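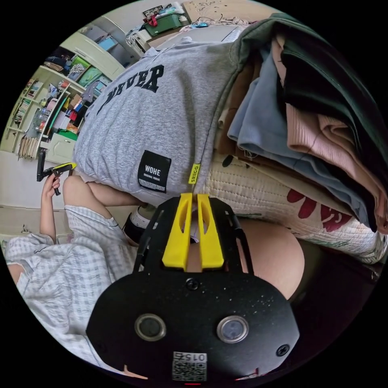 *Clothing sort, Mendton room – grey sweatshirt folded on the stack.*

**To:** Stelios Kalogeropoulos, Vistura
**Re:** Ruvumau clothing project, progress to Sep 9, 2023

Stelios – quick one before the van comes, full accounts to follow.

Where we are: 256 bags in since July. More than 200 sorted and folded. Rest still tied up along the back wall, mostly kids stuff and coats. Coats are slow, every pocket gets checked.

**Folding.** Switched to the flat fold for sweatshirts and hoodies, print side up. People at the give-out want to see the front without pulling the whole pile apart. Stacks are taller this way and they lean a bit if the heavy knits go on top, so knits now go at the botom. Tees are still rolled, no change there.

**Sizes.** Still our weak spot. Lots of labels cut out or washed blank. We measure across the chest and pin a paper tag on. Adult medium and large are fine for the fall, small is thin, and we have next to no mens pants over a 36 waist.

**Shelving.** Ekström delivered 7 units out of the 9 ordered. Other two promised, no date yet. Until then some sorting is done on the floor, hard on the knees – would like to buy mats out of the supplies line if thats ok with you. Small amount.

**Spend.** On budget for rent and the van. Over by $26 on tags and pins. Nothing spent yet from the laundry line, the quote came in high and I'm getting a second one.

**Next.** Finish the coats, box up summer things, first winter give-out. Need your yes on the mats and on moving the laundry money into next quarter. Receipts are scanned, will send tonight with the signed rent form.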